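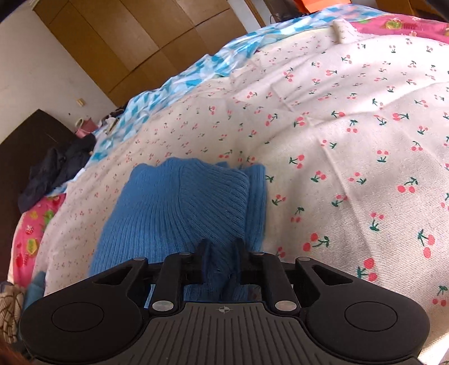

Chapter 13: Knit Cloth and Why It Stretches

June 1, 2026 | By the Naneck Textbook Desk
Print | E-mail

Most of us pull on a sweater every cold morning in December without giving a thought to how the thing is made, and I do hope this chapter changes that a little! A woven cloth is made of threads crossing over and under each other. A knit is made of loops, each one hanging from the loop below it, and loops have room to give.

Ribbing is the stretchiest knit of all (pinch a cuff and see). In a 2 by 2 rib, two plain stitches sit beside two purl stitches all the way around, so the cloth draws in like the folds of an accordion and opens again when you pull.

Color is another matter, and a happy one. Bands, dots and little repeated motifs are often worked right into the rows, as on this blue sweater with its lime-green stripes.

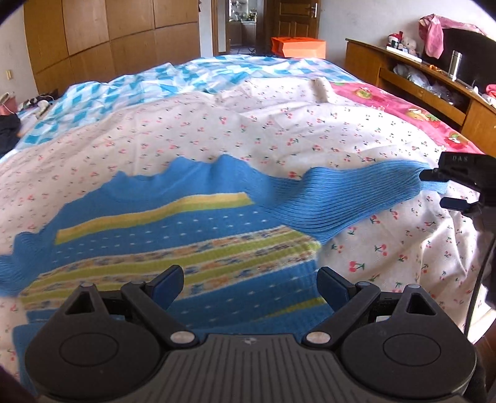 13.1 Loops, Rows and Ribs

Before you read on, find an old sweater and a ruler. Mark off a small square on the body and another on the cuff, and write down how far each one stretches.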